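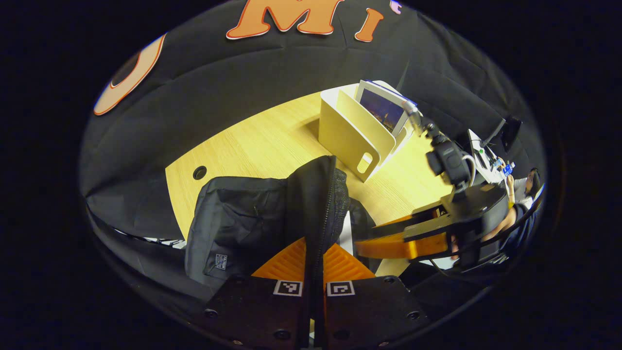
Garment grasping with hand-held gripper demos — project report, group 2

Geum-ok Shim, Hongjun Zeng, Yichen Peng
Supervisor: Jianguo Liao

What we wanted to find out

Whether a policy for picking up clothes gets better if the demos are sorted by where the cloth is pinched, or if you just throw everything in. Clothes are horrible for this. A box has a side you can grab, a jacket in a heap has no side. Last year's group (the Limside report, it's on the shared drive) mixed everything and got a policy that went for the middle of the heap every time and then dropped it half way up.

Setup

Wooden table, black cloth backdrop behind it, gripper in one hand. Same design of gripper for every demo, ribbed orange fingers, one square marker on each side so the finger opening can be read from the wrist camera. Fisheye lens, so the picture is bent a lot at the edges. We did not undistort before training. Hongjun tried it early on and the corners turned to mush, and we'd have lost the bits of table that tell you how far away you are.

The table was left as it was, file holder and all. Guangming Lü's advice, he said a policy trained on a bare table falls over the first time someone leaves a mug on it. Fair enough.

Demos

283 kept. We recorded more but threw out any where tracking jumped or the hand went too fast. Each one labelled afterwards as hem, collar, sleeve or "lump" (pinched wherever). Labelling was slow and we disagreed a lot about lump vs hem on the dark items. Black nylony fabric against a black backdrop is the worst case, you can't see where the garment stops. Zips helped. If there was a zip in view we could usually work out which way up the thing was, and labels sewn in the fabric were nearly as good.

Yichen wrote the labelling tool, we called it Plirley. It steps through the clip and you press a key at first contact. Does crash if you press two keys at once, sorry, not fixed.

Training

Two policies, same network, same settings, 2,000 epochs each. One gets all the demos with no labels. The other gets the grasp label as an extra input, and at test time we pick the label by hand. Yes that is a bit of a cheat, see below.

Results

Labelled policy lifted the garment and held it in 65 per cent of trials. The unlabelled one was clearly worse, and most of its failures were the same: fingers close on a single fold, fold slides out. Hem grasps were the most reliable in both. Sleeves were poor in both — we think not enough sleeve demos, they were anoying to record so we avoided them without meaning to.

Light garments on the pale table were easy. Dark garments lost us most of the trials. When the fingers were closed on thick cloth the policy somtimes opened again straight away, as if it had read the grip as a miss.

Problems

Label chosen by a human at test time, so the comparison isn't really fair. A proper version would have to predict it. Jianguo asked for this in March and we ran out of time.

One table, one backdrop. We don't know what happens anywhere else. The Tratgate lab offered us theirs but the arm there has a different mount.

We changed the exposure part way through and only noticed when training looked odd. The older clips are darker. Kept them in.

What next

Predict the label from the first few frames. More sleeves. Swap the backdrop for something that isn't black, should have done this at the start. Clips and Plirley code are in the Tian folder, ask Geum-ok for access.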